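Data collection: two-arm packaging and cable tasks

The tabletop station at the Etstead lab has been in use since February for gathering demonstrations with two arms. An operator drives both arms through a task, the software records joint positions and video together, and each run is saved as one episode. The episodes are then used to train a policy by imitation. This item covers the current task list, the rules for keeping or dropping a run, and changes to the recording setup.
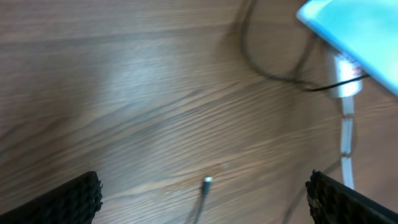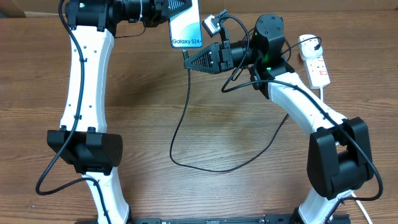
Tabletop station, Etstead. First picture: view from a small camera at the gripper, with a cable tip between the fingers. Second picture: both arms over the table, the left one holding a Galaxy S24+ box.

The set now holds 121 accepted episodes across 3 tasks. The first is box handling, in which one arm picks up a phone box and the other closes on it from the side. The second is cable pickup. The third is a handover, with the box passed from left to right and put down flat. Box handling has the most episodes and cable pickup the fewest. The target for each task is 100, and training on a task does not start until it gets there.

Cable pickup is slow to record. A thin cable shifts when a finger touches the table next to it, and the operator often needs a second approach. We keep episodes with a second approach. A policy trained only on clean first attempts has no data on what to do after a miss, and in the Neltau trials it tended to close on nothing and carry on with the motion. Episodes with three or more approaches are dropped, mostly because they run long and the later part is hard to label.

A run is also dropped if any of these apply:

One of the camera streams loses more than 12 frames in a row.
The arms touch each other, even lightly.
The operator stops the arms partway to reposition an object by hand.
The start position was not reset.

Blurred frames are not a reason to drop a run. Fast wrist motion smears the close view, and the trained policy will see the same smear when it runs. Last year we filtered these frames out and then had to put them back, so please leave them in.

Start positions are now drawn from a printed sheet. Before this, operators placed objects where it felt natural, which in practice meant the center of the table, and the early episodes show it. The sheet gives a location and a heading for the box, and a location only for the cable. Cable shape is left to the operator, with the request that it be different each time. Episodes recorded before the sheet came in are tagged "free start" and can be left out when building a training split.

Reflections on the tabletop are still an open question. The finish picks up the room light, and the bright area moves across the close view as the wrist turns. One option is a matte mat. The other is to leave the surface alone and record at different times of day so the variation is covered. We are trying the second option first, with sessions at 9 a.m. and 4 p.m. The time of day is written to the episode header.

The Brustow converter has been updated to read the new header fields. Older episodes will convert without them and the fields will be blank. Anyone with a local copy from before the update should replace it, as the old version skips the header check and can swap left and right arm labels when a file has been renamed — this affected one batch, which has been corrected on the shared drive.

The labeling guide from the Kazlauskienė project has been adopted with small edits. Each episode gets a start mark, a contact mark for each arm, and an end mark. For cable episodes, contact means the moment the fingers close, whether or not the cable is held. A separate yes/no field records the result.

Requests for new tasks should go in the task sheet, with the object, the start area and the end condition filled in. Entries with a blank end condition will be sent back.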